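Hello again from the bench! I promised last time that I'd write up the pouring trouble properly, and a few of you have nudged me about it (you know who you are), so this month's bench notes are all about one fault. It's a small one, on a small job, with colored liquid that can't hurt a fly. I still lost a good night's sleep over it.

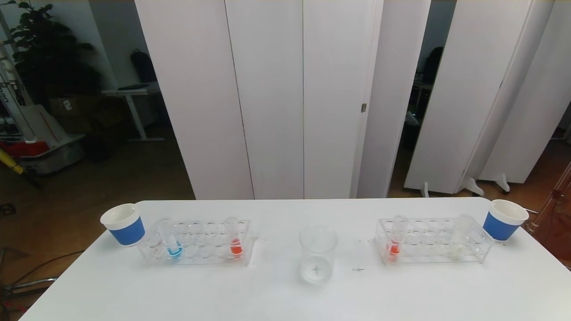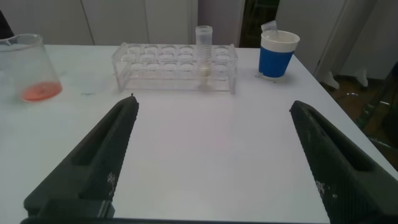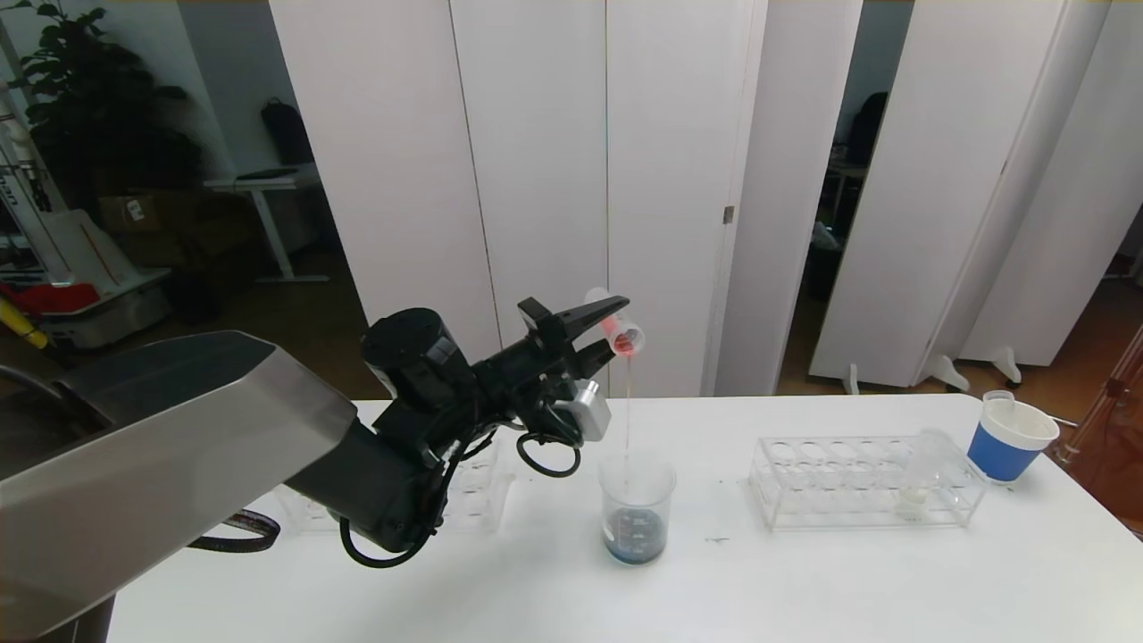 Pouring practice on the white table.

Pramanik workshop, May 23, 2024

So, the job first. Pledasex is what we call our pouring routine, and the idea is as plain as it gets: take a tube out of a rack, bring it over a beaker, tip it, stop, put the tube back. We use dyed liquid, mostly reds and blues, so that any mistake shows up right away on the white tabletop. Moushumi Nanayakkara wrote most of the motion side and I look after the gripper and the safety settings, which means that when something goes wrong we each get to hope it's the other one's half.

This time it was mine.

What happened was a slip. The arm had a tube clamped and was partway through its tilt when the tube rolled a little between the fingers. It didn't drop. It turned just enough that the mouth was no longer where the program thought it was, and the end of the pour went down the outside of the beaker and onto the table. Fine, that happens, that's why we practice with dye. What bothered me is what came next, because the arm carried on as if everything was lovely. It finished the tilt, straightened up, took the tube back to the rack, tried to put it into a hole at the wrong angle, and pushed.

And pushed! I was close enough to hit the stop button, and I did, but I shouldn't have had to. The routine has a slip check in it that is supposed to hold the arm still the moment the tube moves in the grip. I had tested that check myself. I had told people about it, rather proudly.

Surachet Luangrath went through the log with me that afternoon, with a pot of tea and a lot of patience. The slip check reads the gap between the fingers, and if the gap changes by more than a set amount, it calls a halt. Well, a round tube that rolls in place doesn't change the gap at all. It's the same width whichever way you turn it. I had tested the check by yanking tubes out of the gripper with my hand, which makes the gap close, which trips the halt, which made me very happy. I never once tried twisting one.

There was a second thing hiding behind the first. The force limit for putting a tube back should have caught the pushing, but it only woke up after a delay of 500 milliseconds, a setting I'd put in ages ago to stop false alarms when the fingers first touched the rack. Half a second sounds like nothing when you type it in. Stand next to an arm leaning on a plastic tube and it feels like a whole lot longer.

We wanted to know how often we'd been getting away with it, so Surachet pulled the last 300 pours and went through the wrist camera recordings for every one of them — a job I would not wish on anybody. He found 38 where the tube had turned in the grip far enough to see. Most of those still landed in the beaker, so the run got marked as good and we all went on with our day. I keep thinking about that number.

Now for the fixes, such as they are. The delay on the force limit is gone. If we get false alarms at the rack then we get false alarms, and somebody can walk over and press the button. Moushumi has added a pause halfway through the tilt where the arm holds still and compares where the tube is pointing with where it ought to be, using the wrist camera, and if the two don't match it brings the tube upright and waits for a person. It makes each pour slower and she's already grumbling about that, but she wrote it in one evening, so I'm not arguing.

I've also changed how we test. Every check now gets tried against a pull, a push and a twist before it's allowed near a full run, and the person who wrote it isn't the person who tests it. We should have been doing that from the start, and it's a bit embarrassing to write down.

What I haven't solved is the grip itself. Squeezing harder helps with the rolling, but I don't love the idea of squeezing harder on thin tubes, and with glass I wouldn't do it at all. Jellow is our nickname for a soft finger sleeve I've been fiddling with at home (the first batch came out so sticky it wouldn't let go of anything, including me). The second batch is curing on top of my fridge right now.

If any of you have dealt with round things turning in a two-finger grip, please write in, I'd love to hear what worked and what made it worse. And if your own force limit has a start-up delay in it, go and look at the number tonight. I'll report back on the sleeves once Moushumi has had a chance to twist a few tubes around in them.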